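Ferura Community Help > Kitchen & Home > Worktops

Where does everything live when your worktop is tiny?

Posted by Siu-ming Lui

Hi all, hoping someone can talk some sense into me. I moved into my flat in September and I still haven't got the kitchen counter right. I do nearly all my chopping on a bamboo board that lives out permanently, and everything else has sort of gathered round it: kettle, toaster, toaster oven, a big canister, pestle and mortar, snacks (my weakness). 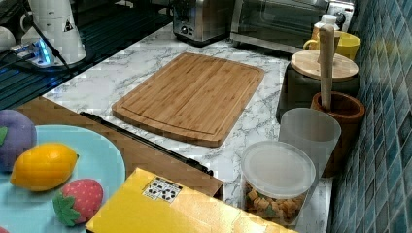
The counter, kettle end and all

I don't mind things being out, I use most of them, but I'd love a bit more elbow room when I'm cooking. Do I move the appliances or the pots and jars? And does a bamboo board need putting away between uses? Also the marbled worktop, which I adore, is a nightmare for crumbs. I wipe it, walk away happy, come back and find more! 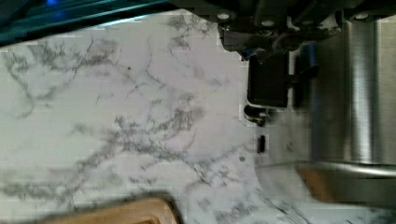 Replies

Po-yen Wan

Ooh, I had exactly this when we were in Friesen Court. I'd leave the board where it is, right in the middle with clear space on all sides, and push everything else back to the tiles or over to one end. A row along the back wall is fine as long as the tall things don't hide the little things. Toaster and toaster oven together at one end, then you've only got one crumby patch to deal with. 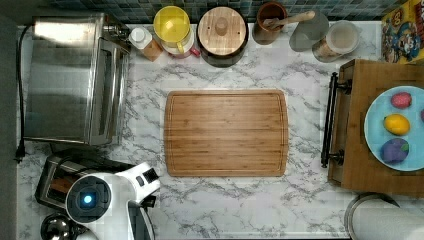 Jars along the tiles, board in the middle

The board can stay out, just stand it on its edge to dry after washing, don't leave it flat in a puddle. I oil mine every couple of months (a 500 ml bottle of the Dirasent stuff has lasted me ages). And with grey veins like that you'll never spot crumbs from above, so crouch down and look across the surface with the light behind it. Looks daft, works a treat.

One more thing, leave a good gap round the toaster oven when it's on. Mine gets properly hot on top and I once softened the lid of a sugar tub on it, so jars and cereal well out of the way please.

kodosent_kev

get a shelf. mine was 20 quid and holds all the jars

Siu-ming Lui

Thanks both! Going to have a go on Friday evening. Po-yen, do you oil the groove as well or only the flat part?

Po-yen Wan

Groove as well, use a bit of old T-shirt wrapped round your finger.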